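Reading time: 4 min

Resetting a shared bedroom with a bunk bed
By Thierry Pichon

Scope: one small room, one bunk bed, bedding and towels on the floor, one piece of open wire shelving. The procedure covers clearing, sorting and putting the textiles back. Laundry itself is on a separate page.

1. Clear the lower level first

Work from the space under the upper bunk outward. Textiles migrate there and stay, and the light is poor, so use a lamp. Pull out towels before duvets. A towel left in the folds of a duvet gets folded in with it and leaves a lump on the shelf.

Shake each piece once, over the rug. Do not fold yet.

2. Sort by item, then by bed

Make one pile for towels, one for duvets and one for sheets. Split the duvets by bunk afterward. Patterned covers help: if each bed keeps its own print, no labels are needed. Dots and pebbles are easy to tell apart even when crumpled.

3. Position the shelving

Wire racks are light and get knocked out of line. Before loading:

- Stand the rack on a flat part of the floor, clear of rug edges.
- Keep the bunk ladder free from top to bottom.
- Check that the closet and the door still open fully.
- Press down on each corner post. If one rocks, move the rack.

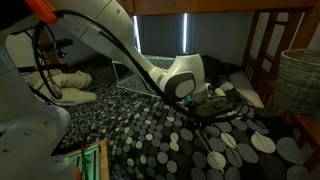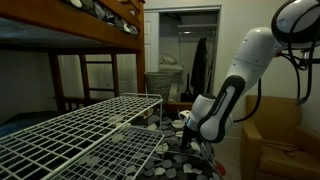
Polka-dot duvet and beige towel in the first; wire rack, bunk ladder and pebble-print rug in the second.

Vasanthi Raju wrote in to say that step 3 should come before step 1, as she had nowhere to put the towels once they were sorted. In a room where the rack blocks the lower bunk, her order is the better one. Otherwise keep the sequence as written.

4. Fold and load

Fold duvets in thirds lengthwise, then in half twice. Press the air out with a forearm between folds. Towels go in thirds, then in half.

Heavy items go on the lower shelf. Small items slip through an open grid, so put a sheet of card under socks and washcloths.

5. Finish the floor

Vacuum the rug last, in two directions, then lift the edge nearest the bed and do the strip beneath it. Repeat the whole procedure every 8 weeks.

Get our newsletter. You can unsubscribe at any time.

Contact | © 2020 Clanitz | Back to top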